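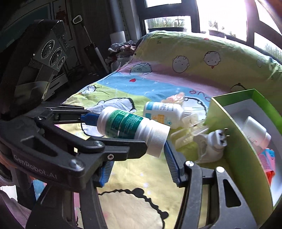
The Surnix consultation closes at the end of October, so if you live anywhere between Tutmont and the estuary and you've been meaning to write in, now is the time to find a pen. I went along to the last of the drop-in evenings at Tutmont village hall and came home with a bag full of leaflets, a headache and rather more questions than I took with me.

For anyone who has managed to miss all this (lucky you), Surnix wants to put a gas storage site on the old brickworks land at Plulivell, with a buried pipeline running 14 miles up the valley to join the main network. The storage part would be underground. What we'd see from the lane is a fenced compound, a vent stack, some low buildings and a new access road where the allotment track is now. The company says it would be built over five years, although the leaflet I picked up by the door said four and the display board said five, and when I pointed this out a very polite young man wrote it down in a notebook.

The hall was packed by seven o'clock. I'd expected the usual faces from the parish meetings, and they were there all right, but so were plenty of people I'd never seen before, including a whole row of farmers from the Jafri side of the valley who had come straight from work and stood at the back in their boots. The pipeline crosses most of their fields. One of them told me he'd had three letters about access for surveys and that each one had a different map in it. He'd brought them with him and we laid them out on the tea table to compare. The line moves quite a bit! On the oldest map it goes round Jafri Wood, and on the newest it goes straight past the bottom of the badger bank.

Most of the shouting (there was a little, early on) was about distance. Surnix's own figures put the nearest house 500 metres from the compound fence. People at the brickworks cottages say that's measured from the wrong end of the site, and I must say that when I walked it the next morning it felt a good deal shorter, though I was going downhill and I'm no surveyor. I asked the company's people for the exact points they'd measured between and was told this would be in the environmental statement. I asked when we could read the environmental statement. It goes in with the application, which means after the consultation shuts.

That got a groan from the whole room, and I think it's the bit that has annoyed people most. I know a few neighbours who are broadly in favour of the thing. They remember the winter when the bills doubled, they'd like to see the brickworks put to some use, and they reckon a bit of work coming into Tutmont would do the shop and the pub no harm. Fair enough. But even they were asking how you're supposed to give an opinion on safety when the safety papers aren't out yet.

The petition against the scheme had 1,068 names on it by the end of the night, counting the sheets from the garage and the ones from the primary school gate. The campaign group wants it handed in at the county offices before the deadline, and there's talk of walking it there along the pipeline route, if the landowners agree. I've said I'll do the first stretch as far as Jafri bridge, knees permitting.

As for jobs, I did try to pin that down too. The display boards promised "significant local employment" during the building work. Once it's up and running the site would be looked after mostly from a control room somewhere else, with a small crew calling in. How small? Still being worked out, apparently. I also asked who pays to clear it all away when it's finished with, and was given a leaflet about wildflower planting.

You can send your comments by post or through the form on the Surnix website, but do keep a copy – two people on our lane filled in the online version and never got anything back to say it had arrived. Paper forms are on the counter at Tutmont post office, and there's a box for finished ones by the door. The parish council is putting in its own response as well and will go through the draft at its next meeting, half past seven in the small hall. The public can speak for the first part, up to three minutes each. Bring a jumper, the heating's still off.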